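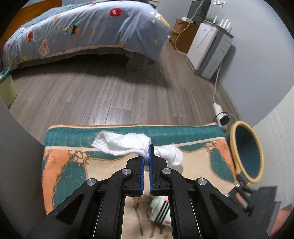
Orathai would rather we fold the white cloths in thirds the long way first and leave the halves for the very end, and after a morning of doing it my way I'm coming around to her side.

August, bench notes, 10:40 a.m.

So, the folding. I had been going corner to corner the way my aunt taught me, and it makes a lovely square if the cloth is crisp, but these white ones are soft and a bit fuzzy and they bunch up wherever you take hold of them. Pick one up by the middle and you get a wrinkle that stays in right through the last fold (I tried smoothing with the side of my hand, which helps some). Taking them by two corners and giving one good shake is much better!

I'm keeping the quilted mat down for all of this. I do love the teal and orange on it, and white shows up nicely against both, but the cream middle is hard on the eyes when you're hunting for a pale hem. Might try working up on the wide teal band instead, if there's room.

Did 12 the old way and put them on the Duan shelf, left side. Thirds go on the right so we can compare them after lunch. Edith Muñoz has asked for the pile to fit the Gustgate bin with the lid shut, and my squares come out too fat for that.

To do: ask Orathai whether the hem goes in or out. Find the other marker.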